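Tea Tin Rack for a Small Kitchen: Project Report
Xiaoqing Dong, with Xiuying Yuan and Arnel Umali
Submitted 8th December

My grandmother keeps her tea in tins, and the tins live everywhere — on the fridge, behind the toaster, one in with the flour. So when Ms. Long asked us for a household storage project, I already had mine (sorry, Arnel, who wanted to do shoes).

We called the rack Torach. It's a tilted steel wire rack that hangs under a wall cabinet, and the tins roll forward when you take the front one out. You load at the back, so the oldest tea gets used first. Xiuying drew it up, Arnel did the bending, and I did the testing and most of the complaining. 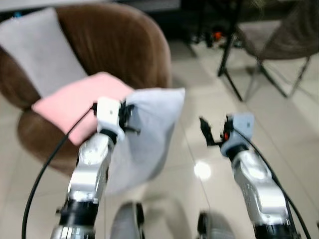 Our first version used a slope of 3 degrees and the tins just sat there. We bent the rails steeper and then they came down way too fast and banged into the front lip! Xiuying's fix was a strip of felt along the last stretch of rail, glued on with regular craft glue. It slowed the tins down nicely, but the glue let go after a couple of days and we switched to contact cement.

For the load test we used tins holding 100 grams of loose tea and ran the rack through 300 pulls, taking turns and writing down every jam. We got 40 jams, and nearly all of them were tins with a raised lid, where the rim caught on the cross wire. Tins with flat lids hardly ever got stuck.

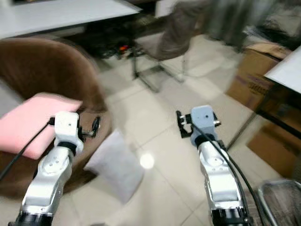 We moved the cross wire lower after that, but we ran out of time to repeat the whole test, so I can't give you a fair number for the new version. I did try a short run at home with Grandma's tins and the raised lids went through much better.

Mounting was the part I liked least. The screws that came with our brackets were too long for a thin cabinet floor, and Esben Mogensen from the shop class lent us shorter ones. If I built another one I'd make the brackets clamp on, so renters could use it too. I'd also do a wider lane for those big square tins, which don't roll at all and are still sitting on the fridge.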